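Narkard Middle School
Softball field and dugout check, May
Checked by: Myfanwy Gape, 7:35 a.m.

1. Backstop and fencing
Pass with comment. Two ties missing near the visitors' gate. Bottom rail is tight along the first base side.

2. Infield
Pass. Dragged last night. Low spot behind second still holds water after rain. Fill is on order from Sultley.

3. Bases and plate
Fail. Third base anchor is loose in the ground. Do not use until reset. Work order 516.

4. Bleachers
Pass with comment. One end cap gone on the top row, home side. Taped for now.

5. Dugouts
Pass. Bench bolts checked by hand. Helmet rack moved away from the doorway as asked in the last report.

6. First aid and supply shelf
Pass with comment. Ice packs restocked. Tape is low. Cloths should be folded and put back on the shelf after practice.
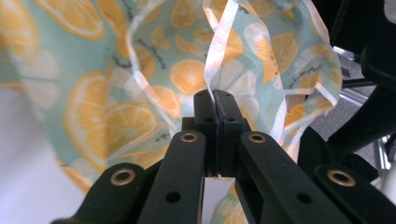

7. Storage shed
Fail. Padlock 427 sticks and took several tries. Replace before the Beddoe game. Rakes were left teeth up by the door. I turned them over.

8. Coach sign-off
Not signed. Form left in the athletic office. Items 3 and 7 need a recheck.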